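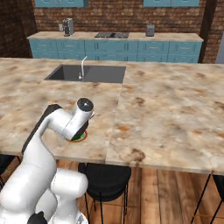 Elfriede Widmer

Automation in the Workplace: Handout for Session 4
Kitchen work, simulated trials and the people who do the job now

Issued 18 Sep 2025. Please read before the seminar and bring your copy with you.

1. Purpose of this session

Sessions 1 to 3 dealt with warehouses and assembly lines, where the layout of the building has long been arranged to suit machines. This session turns to catering and shared kitchens. These are workplaces in which the counters, the stools and the height of the taps were chosen for people, and where a robot arm must fit in with what is already there.

The case used throughout is the Loltby staff kitchen study. Loltby provides meals and refreshments for office buildings. In July it asked its supplier, Bemeteck, to prepare a set of simulated trials before any equipment was bought. Staff at the Tadholm site were consulted on the results.

2. Why the work is simulated first

A simulated kitchen is a computer model in which a model of the arm carries out a task again and again. The still at the head of this handout is taken from such a model. The gripper is down on a small, round green object on the island counter, with the sink set into the counter to one side and the cooktop on the back counter across the room.

The choice of task may seem modest. Reaching a small, flat item on a patterned surface is nevertheless a fair test. The marble pattern of the counter varies from patch to patch, and there is a seam across the middle of it. A person clearing the counter would give neither a thought. A control program that relies on cameras has to be shown many surfaces of this kind before it can be trusted with one.

For the Loltby study, each task was run 300 times with the objects moved to new starting positions. A further 300 runs were made with the lighting changed. Students should note what these figures can and cannot tell us. They describe how the program behaves in the model. They do not describe a kitchen at half past twelve with a queue at the counter.

3. What the task analysis found

Before the trials, the work of a kitchen assistant at Tadholm was divided into separate tasks. The following were judged suitable for a fixed arm within reach of a counter:

Picking up small items and placing them in a tray
Moving items from the counter to the sink area
Setting out the same items in the same places each morning

The following were judged unsuitable:

Wiping down after a spill
Handling hot pans
Answering questions about ingredients and allergies
Deciding whether food left out should be kept or thrown away
Anything that has to be done on the far side of the room

The last entry deserves attention. An arm fixed at an island does not walk to the back counter to see to the coffee maker. The assistant does so many times in a shift, often while doing something else. When the analysis was first drawn up, this walking was recorded as lost time. Staff objected that it was on these short walks that they noticed empty canisters, wet floors and colleagues in need of help. The entry was rewritten.

4. Changes to the job

Three kinds of change should be considered separately in your written work.

4.1 Content of the work. If picking and placing passes to a machine, what remains is cleaning, checking and dealing with people. Some assistants at Tadholm welcomed this. Others said that laying out the counter was the quiet part of the morning and that they would be sorry to lose it. Both views were recorded in the consultation.

4.2 Pace. A person working beside an arm tends to fall in with its rhythm. The agreement reached at Loltby states that the arm waits for the assistant and that no individual's speed is to be recorded. Students who have read the Naidoo paper will recognise the argument behind this clause.

4.3 Space. Stools tucked under a counter are ordinary furniture until an arm begins to move above them. Management must then decide whether people may sit there while it is running. At Tadholm the proposal to remove the seating met more opposition than any other part of the plan, as staff eat their own lunch at the counter. The question was still open when this handout was prepared.

5. Training and responsibility

The agreement provides for up to 30 hours of paid training for each assistant affected. The training covers stopping and restarting the arm, clearing a dropped item safely and reporting a fault. It does not cover repairs, which remain with the supplier.

Responsibility for food safety stays with the shift supervisor. In the consultation, supervisors asked how they could answer for a counter they had not laid themselves. The written reply was that the supervisor inspects the counter before service, as at present, and that the time for this must appear on the rota.

6. Questions for discussion

Who should take part when a job is divided into tasks, and at what stage?
What would you wish to see tried in the model before an arm is placed in a real staff kitchen?
Should an employer be free to change the seating in a shared kitchen for the sake of a machine?
How should time freed by automation be used, and who should decide?

7. Written work

Submit a note of 500 words on one of the changes listed in section 4. Use a workplace known to you and describe one task in detail, including the parts of it that do not appear in the job description. Names of colleagues and employers should be left out. Notes are to be handed in at the start of Session 5.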